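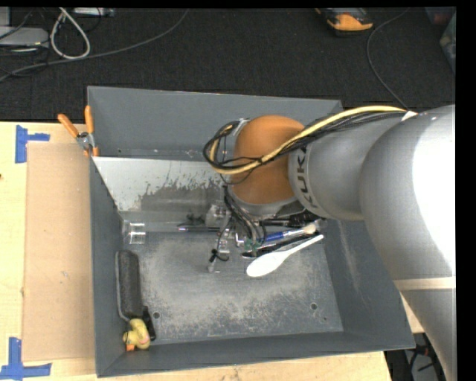

Week 3 notes: Reorder points, safety stock, and why the shelf runs empty
Intro to Inventory, Section 6

Hi all. A few people told me they got lost in the second half of last class, so I've typed up my notes with a bit more talking in between the formulas. Read them before you start the problem set, and bring a calculator next time (your phone is fine).

Where we left off

We had a small shop called Trullo that sells ceramic tile spacers by the box. Trullo sells 12 boxes a day and its supplier, Lomgate, takes six days to deliver. The question was when the owner should pick up the phone.

Most of you got this one right away. While we wait those six days, we keep selling 12 a day, so we need 72 boxes on hand at the moment we order. That number is the reorder point:

Reorder point = daily demand x lead time

Please notice that it says nothing at all about how much to order! I see those two mixed up on every single exam. The reorder point tells you when. The order quantity tells you how much, and we get to that next week.

Then real life shows up

The trouble with 72 is that it assumes every day looks like every other day. Some days Trullo sells 5 boxes, and then a contractor walks in and takes 30. Lomgate's truck is late sometimes too. If you order at exactly 72 and demand runs even a little high during the wait, you're out of stock and somebody goes home without spacers.

So we add a cushion:

Reorder point = (daily demand x lead time) + safety stock

How big should the cushion be? There are fancy ways and there's a quick way. The quick way is to take your worst reasonable case and subtract the normal case. Say Trullo's busiest stretch works out to 18 boxes a day and Lomgate's slowest delivery took eight days. That's 144 boxes. Take away the normal 72 and your safety stock is 72, giving a reorder point of 144.

Qiuyue Wan asked in class whether that's too much, and yes, it often is. You're planning for the busiest days and the slowest truck to land together, and that's pretty rare. I still like starting here - it gives you a ceiling. The version with standard deviations (chapter 4, skip the proof) will usually land lower.

What the cushion costs

Extra boxes sitting in back aren't free. They take up space, they tie up cash, and some of them get crushed or go out of style. We call all of that holding cost. If it costs Trullo $2 a year to hold one box, then 72 boxes of safety stock costs $144 a year. Is that worth it? Depends what a lost sale costs you. A hospital and a gift shop are going to give you very different answers, and they should.

Try these

1. Bangera sells 394 light bulbs a week and waits two weeks for delivery. Find the reorder point with no safety stock. (Watch your units - weeks with weeks, days with days.)

2. Now give Bangera a safety stock of 314 bulbs. What's the new reorder point?

3. Atitz has the same demand as Bangera, but its supplier delivers in one week. Which shop would you guess needs the bigger cushion? Two or three sentences, no math needed.

Answers to 1 and 2 so you can check yourself: 788 and 1,102. Number 3 we'll argue over in class.

Comfort Gbeho is running the review session again, same room as before. Bring your homework from week 2 if you want it looked over.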